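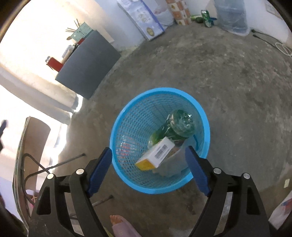

Galby Takes the Basket

I'd been at the robotics club for six weeks before Dalva Leite let me near the gripper, and even then she stood behind me with her arms folded like I was backing her car out of a tight driveway.

"Squeeze slowly," she said. "It's not a garlic press."

We'd named the gripper Galby, after the street Dalva grew up on. The arm it was meant to teach was called Miranda, and Miranda was at the other end of town in the high school tech room, bolted to a bench and doing nothing. The plan was that we'd do the picking up by hand, over and over, in as many real places as we could get into, and then Miranda would learn from the lot of it. We had 520 good picks. We needed 700 by the regional meet. The team from Hemutholm already had 893, and we knew this because they'd put it on a banner (an actual vinyl banner, with a border).

My job that afternoon was the blue basket. Green bottle first, then the carton, then the bag if I was feeling brave. I was not feeling brave. A bottle is round and shiny and wants to be anywhere except between two pads, and a carton at least has the decency to have corners.

I opened Galby as wide as it would go, lowered it over the rim, and froze.

"What's wrong?" said Dalva.

"I'm choosing my angle."

"You've been choosing it since lunch."

Mark Anthony Rivera laughed from the doorway. He was our captain, which mostly meant he had the keys to his mum's van and a spreadsheet he wouldn't let anyone else colour in. He'd been weird all day. He kept checking his phone and putting it away again, and twice he'd started a sentence with "So, Hemutholm" and then asked if anyone wanted chips.

I went in for the bottle. The left pad touched, the right pad touched, I squeezed, and the whole thing spun neatly round and slid out from under me. Second go, same again. On the third I came at it from the fat end, the way you'd pick up a cat that's made up its mind, and up it came! I held it over the basket for the full count and my arm shook the entire time.

"Five hundred and twenty-one," said Mark Anthony, and he didn't type it in.

Dalva noticed before I did. "Mark."

"So, Hemutholm," he said, and this time he kept going. They'd asked him to join. Their captain was moving away after the meet and they wanted someone who could organise. They had a proper workshop, and a sponsor, and a coach called Rosetti who'd been to the nationals twice. He'd had the message since January.

"Since January," Dalva said.

"I didn't answer it."

"You didn't say no, either."

I was still holding Galby. It's a stupid thing to be holding when your friends are having a fight - you can't put it down without it clacking, and you can't really leave with it. So I went for the carton. I don't know why. My hands wanted a job. I got one pad on each side of it, squeezed slowly, not like a garlic press, and lifted it out clean on the first try.

They both stopped.

"Was that a corner grab?" Dalva said.

"I think so?"

"Do it again."

I put it back and did it again. Then Mark Anthony came over and crouched by the basket, and he looked at the carton for ages before he pulled out his phone and opened the spreadsheet.

"That's three," he said. "Go on. Bag next."

"I hate the bag."

"Everyone hates the bag," said Dalva, and she unfolded her arms and held out her hand for Galby. "Give it here, I'll show you once. Mark, you're counting. You're counting until we say."

He sat down on the concrete and waited for her to start.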